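Über uns

Hellbridge ist eine kleine Sprachschule in Vodton. Auf den meisten Seiten dieser Art steht, man sei innovativ, herzlich und ganz nah am Menschen. Wir haben solche Seiten oft gelesen und danach nie gewusst, was im Unterricht passiert. Also schreiben wir lieber auf, woran wir glauben und woran eher nicht.

An Versprechen wie »fließend in 60 Tagen« glauben wir nicht. Auch Lerntypen-Tests gibt es bei uns keine.

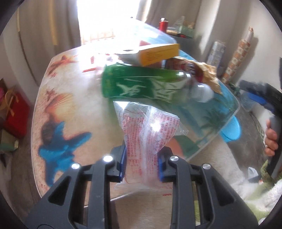 Unser Anfängerkurs beginnt mit Lesen, und zwar mit dem, was sonst keiner liest. Lehrbuchdialoge über Bahnhöfe und Hotelzimmer halten wir für überschätzt. Eine durchsichtige Verpackung mit dichten Reihen kleiner roter Zeichen verlangt mehr: Wo fängt ein Wort an, was ist Zutat, was Warnhinweis? Manche Teilnehmer finden das mühsam. Das stimmt auch.

Eine Gruppe hat höchstens fünf Personen, eine Einheit dauert 70 Minuten. Früher waren es 60, das war zu knapp für Grammatik und Gespräch. Zu unserem Kursplan gehört auch Lill, ein Abendkurs nur zum Sprechen, den wir nach vier schwachen Wochen fast eingestellt hätten. Er läuft noch. Ob er auf Dauer etwas bringt, wissen wir im Februar besser.
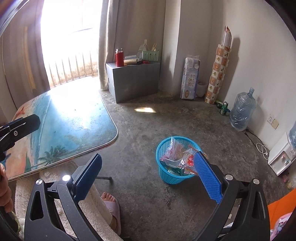 Stellen Sie Zertifikate aus?

Auf Wunsch bekommen Sie eine Teilnahmebestätigung. Sie belegt, dass Sie angemeldet waren und gekommen sind, über Ihr Können sagt sie wenig. Wer eine anerkannte Prüfung braucht, muss sie bei einer Prüfungsstelle ablegen.

Unser Vokabelheft Claltuvico schreiben wir selbst, es hat Fehler und wird jedes Jahr korrigiert. Eine App dazu ist nicht geplant.

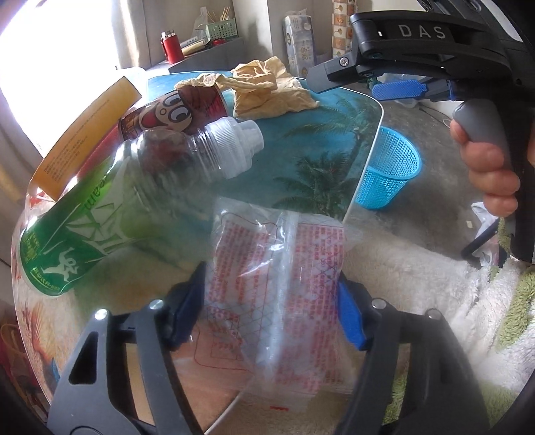

Eine ehemalige Teilnehmerin schrieb uns, sie habe bei Hellbridge weniger gelernt als erhofft, lese aber inzwischen jeden Beipackzettel, und ob das nun ein Erfolg sei, müssten wir selbst entscheiden. Wir sind uns nicht einig.

Probestunden sind kostenlos, Anmeldung bitte schriftlich.

Stand: 23. Dezember 2025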